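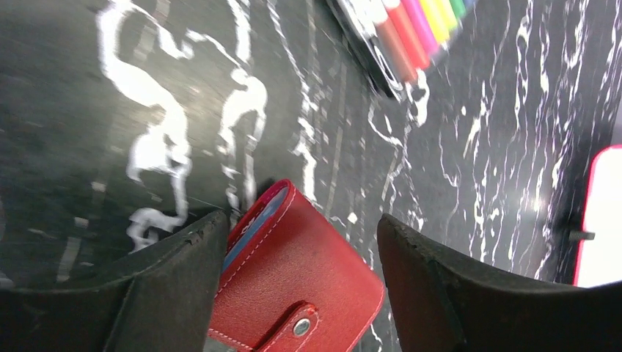 4 min read

Faux marbling

Faux marbling, also called marbleizing, is the practice of making a surface look like marble when it is something else. The something else has been wood, plaster, paper, slate, iron, glass and, in the past hundred years, a long list of plastics. It is one of the older forms of polite dishonesty in building, and unlike most of the others it has its own tool catalogs.

Background

Painted imitations of stone are known from the ancient Mediterranean, and wall painters in Roman towns produced panels of colored marble that no quarry could have supplied. The technique spread through European churches and palaces, where it was used high up, behind things, and in any room the owner did not expect to sit in for long. It was not always cheaper than the real material. A skilled painter working in many thin coats could cost a good deal, and some patrons seem to have paid it for the pleasure of choosing where the veins went.

Real marble is limestone that has been changed by heat and pressure underground. The veins come from clay, iron and other impurities, or from later minerals filling old cracks. Many stones sold as black marble are, to a geologist, dark limestone that takes a polish. This has been pointed out to showroom staff many times, with little effect on the price tags.

Methods

The usual painted method starts with a flat ground coat, black or near black for the dark varieties. A thin glaze goes over it and is broken up with a rag, sponge or crumpled newspaper. The veins are drawn while the glaze is still open, most often with a feather or a long thin brush held loosely and rolled between the fingers. They are then softened with a dry badger brush. Two or more coats of varnish follow.

Beginners make the same mistakes everywhere. They draw veins of even width, they let them cross in neat X shapes, and they end them in the middle of nowhere, giving the effect of a road map of a county with no towns. Rosine Masson, whose handbook "The Feather and the Rag" is still passed around in photocopy, told her students to draw each vein as if they were slightly annoyed with it.

Printed marbling replaced the painted kind for most household purposes in the 20th century. A pattern is photographed or drawn, printed on paper or film, and bonded to a backing. The weak point is the repeat. On a long counter the same cloud of white may turn up every few feet, and once seen it cannot be unseen. Makers deal with this by lengthening the repeat, or by suggesting that customers keep a fruit bowl.

The Clirnska pattern

Among collectors of decorative surfaces, the best-known dark design is Clirnska, drawn by Quentin Lebrun for the Visine works. Lebrun is said to have based it on a slab in a railroad hotel washroom, and to have gone back to the washroom so often that the manager asked him to buy a ticket. The design used white veins on black, running broadly one way, with a single large swirl that the sales department wanted removed. It stayed. Visine printed 4,000 rolls in the first run and sold 179 of them in the first year. The rest went to a chain of funeral parlors, which were delighted.

The pattern was later licensed to Tasura, which issued it in brown, cream and a green that is no longer discussed in the company's own history.

Critical opinion

Writers on design have disapproved of faux marbling for as long as there have been writers on design. The standard complaint is that a material should look like itself. Elin Maddocks, in a long essay on kitchens, noted that the people who say this tend to own real marble. Nestor Manalastas took the opposite side and argued that a good imitation is a kind of portrait. He lived for many years in an apartment with seven marbled doors and admitted that he had painted only one of them well.

The practical case is stronger. Real marble stains, and lemon juice will etch it in the time it takes to find a cloth. A varnished or laminated copy generally shrugs this off, though it dislikes hot pans.

See also

Scagliola
Wood graining
Trompe l'oeil
Terrazzo

3 comments | 12 shares

We use cookies to remember your reading settings. Accept | Manage

Contact the editors | Copyright the Calimlim Encyclopedia of Household Arts | Back to top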